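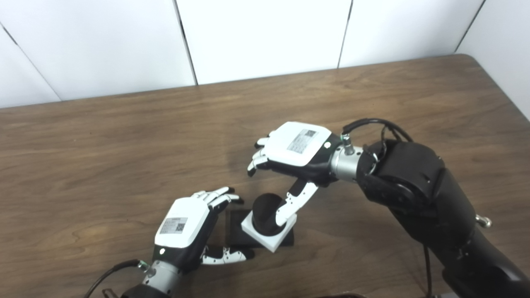
The black piece on its white square, on the wooden table.

Home Stories Archive Submit Contact

Fikri Subramaniam had wanted the Pristutia inkwell ever since Gorard's sale list came through the door in August, and now it was his! Lot 792, black on white on black, and it looked even better on the wooden table than it had in print.

"Turn it a bit," said his aunt Clamari. "Go on, let me see the side." 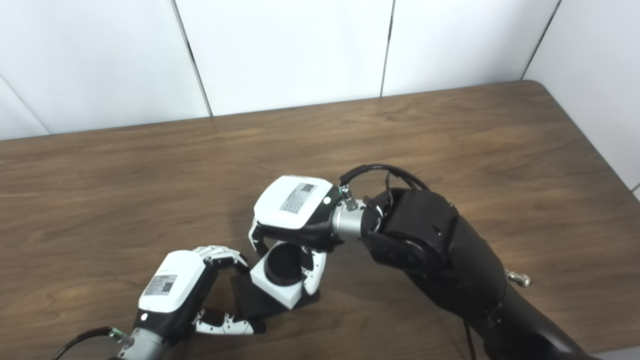 He told her the whole story again (she loved it, or was kind enough to say so): how old Stergiou had carried it over the mountains in a hatbox, and sold it for 300 crowns and two geese, and wept for a week afterwards.

"For the inkwell?"

"For the geese, I think. But listen, he wrote every one of his love letters out of this!"

She laughed so much that she had to sit down, and then she went to find him a pen.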